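**Two-arm table setter, worth building the sim first?**

**plankton_rd**

Continuing from the servo thread, where this was drifting off topic. I've got the left arm bolted down on my bench at Nelgate and the right one is still in bags. Before I wire the second I want the whole job running in simulation: pick small stuff off a counter, put it on a plate, don't hit the other arm. Omeck reads my arm model fine now that I fixed the wrist joint. Any reason not to spend July on this?

**Éabha Duggan**

Yes, July.

I built one of these two winters ago. I had a lovely sim. The arm did everything I asked in there, and then on my real counter it pushed a mug into the sink on the first day because the base flexed. My sim base was welded to the planet. Yours is too, I bet.

**plankton_rd**

> My sim base was welded to the planet

Guilty. But the flex is something I can measure and add. Hang a weight off the wrist, put an indicator on the base, done.

**Éabha Duggan**

You can measure it with the arm holding still. Then it swings and does something else. I'm not against sims, I'm against people posting success rates from them.

**slowcooker56**

Sort of disagree. I shared a bench with a guy who skipped it, and he stripped a gearbox on his Vargate gripper in the first week by closing it on the edge of the counter. Any half-decent sim catches that. What are you out, some evenings? Those grippers are not cheap if you buy the metal ones.

**plankton_rd**

Over $500 in parts so far, and that's with printed fingers. So yeah, I'd like to keep it in one piece.

**Éabha Duggan**

Fair on the crash part. Use it for reach and collisions and then stop. What I don't buy is the grasping. How does it handle something soft, or something with a bit of grease on it?

**plankton_rd**

It doesn't, really. One friction number for everything. I ran the pick 9 times last night with the number where Omeck sets it and it dropped the thing twice, then I bumped the friction and it stopped dropping it.

**Éabha Duggan**

So you turned the dial until it worked. Come on.

**toolcrib_ann**

Lurker. I run the same software on a single arm with the cheap Yakubu servos, and the drops I get on the bench don't look like the drops in the sim. On the bench the fingers land a hair early on one side and the object scoots. In the sim it gets held and then sort of melts out. Different problem, so tuning one did zip for the other. Reach was good though, I moved my base before drilling and I'm glad I did.

**slowcooker56**

That's what I mean. Drill once.

@plankton_rd can you post your layout? Hard to argue about reach with no picture.

**plankton_rd**

Will do when I'm home. I'm keeping the friction at default from now on, for the record. And I'll do the weight test this week, before I touch the right arm.

**Éabha Duggan**

Good. Do it with the arm stretched all the way out, that's where mine was worst.

**plankton_rd**

Reach is the one thing I trust so far, and even there I have doubts about the right arm. The left comes in from the near corner and has an easy line to the little cup with the pink top. From there it's a short hop over to the white oval plate. The can is a different story, lying on its side on the dark round tray way over at the right, and all you get of the other gripper is the tip at the edge. I don't believe the left can get over there without its forearm hanging across the plate, so that's a job for the right arm or it's no one's. Éabha, if you think the can is hopeless too, say so before I drill.

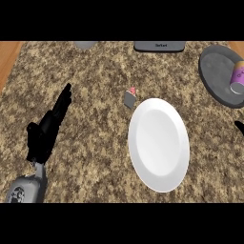
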